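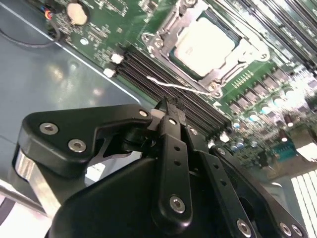 Doser (service)

Doser is a robotic server teardown service sold by Cisberg. A single arm with a two-fingered gripper is rented by the month and set loose, within reason, on retired computers. Cisberg calls it "hands-free recycling," a phrase that overlooks the hands needed to remove the lid, which the service does not do.

History

The service was announced on 1/17/20 under the name Doder. It was renamed in June, after customers kept assuming the original was a typo. The manual still uses both.

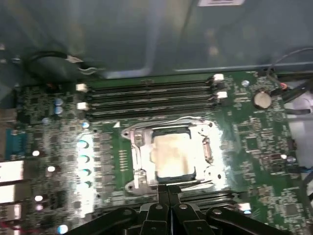
Gripper below the processor socket. Old thermal paste remains on the chip.

Use

Doser is offered for pulling memory, processors and coin-cell batteries. The basic plan covers 400 machines a month, with a minimum term of 12 months. Paste removal is billed separately, as customers tend to learn from the invoice.
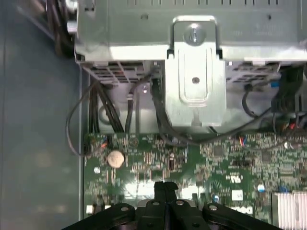

Gripper over an open desktop case, with the drive cage behind.

Reception

Reviewer Shakuntala Bajpai gave the service 67 points out of a possible 100, praising its patience with memory clips and deducting points for its attitude toward cables, which she described as "avoidant." The rival Saxena kit costs over 2 times as much and comes with a carrying case. The arm does not fit in it.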